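Folding update: the hem-first method is working (mostly)

Rastport lab newsletter, August
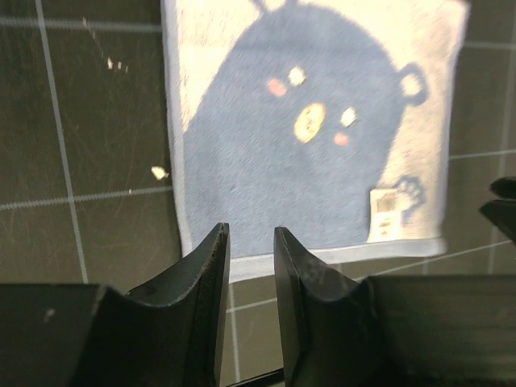

Hem-first grasping has been our main push since spring and we finally have numbers worth sending around. Short version -- the policy stops caring what a towel looks like in the middle and goes looking for the edge, then picks a grasp point on it. Sounds obvious. Took us months. The old Wondon baseline scored every patch of cloth for "graspability" and it loved contrast, so any printed towel was a trap. A big blue-gray bear with pink cheeks and a white label down by the bottom hem gives a contrast-hungry model plenty to grab at, none of it useful for a fold. The new one is trained to rank hem pixels first and treat everything inside them as filler.

How it works, quickly. Wrist camera only, no overhead view. Two small networks. The first one marks hem vs. not hem and gives each bit of hem a direction. The second takes that map plus the finger opening and proposes a pinch. If the best pinch scores too low the arm backs off a little, shifts sideways and looks again. That back-off step turned out to matter more than the second network, which was a bit humbling for those of us who spent June on the second network.

Training data was 362 teleoperated grasps, all small towels, all on the gridded bench. Small set, we know. We got away with it becuase the hem labels are cheap, a person can trace one in a few seconds, and every grasp gives us a run of wrist frames on the way in. Prints were mixed on purpose. Plain, striped, cartoon animals, one terrible souvenir thing with a lighthouse on it.

Results. On 11 towels the model had never seen, the grasp landed on the hem and held through the lift for all but 2. Wondon baseline on the same towels, same starting poses, dropped or missed more than half. Full table is on the shared drive under Jandix, look for the hem folder, ignore the one marked old.

Both misses were the same kind of thing. Thin side hem, close in color to the cloth next to it, and the first network just faded out partway along. The pinch went in a finger-width too far and came up with a fat wad of terry. Held fine, useless for folding. Wide bottom hems are basically solved at this point. Thin ones need work.

Labels are the other headache. A sewn-in tag has nice straight edges and the hem network used to light up on them like crazy. We added tags as their own class and the false hits mostly went away, though a tag that flops across the hem will still confuse it. Open question whether to teach the arm to avoid tags or just pinch through them. Opinions welcome, there are already several.

Speed -- not great. Over 10 seconds from first look to closed fingers, a lot of that is the back-off and second look. Nobody has tuned it. The low-hanging fruit is running the hem network while the arm is still moving instead of waiting for it to settle, and there's a branch for that which compiles and does not do much else yet.

What we haven't tested: anything crumpled. Everything so far starts flat or close to flat, with some rotation. Crumpled is the real problem and the hem-first idea may not carry over, a hem folded under itself isn't a hem as far as the camera is concerned. The Chu project has a shake-out move that gets cloth to roughly flat before grasping and we want to bolt that on in front and see. Also no wet cloth, no fitted anything, no napkins.

Next up, in no real order. Thin-hem data, as much as we can collect. Port the whole thing to the second arm so we can do an actual two-handed fold and not just a lift. Rerun the baseline with tag labels so the comparison is fair, a reviewer will ask and they'd be right to. Writeup draft goes round at the end of the month, please read the methods section before the intro, the intro is a mess.

Bench time is tight while the second arm gets mounted. Mornings are for data collection, after 2 pm its open to anyone. If you have small towels at home with odd borders, scalloped or piped or anything strange, bring them in and leave them in the bin by the door with a note saying if you want them back.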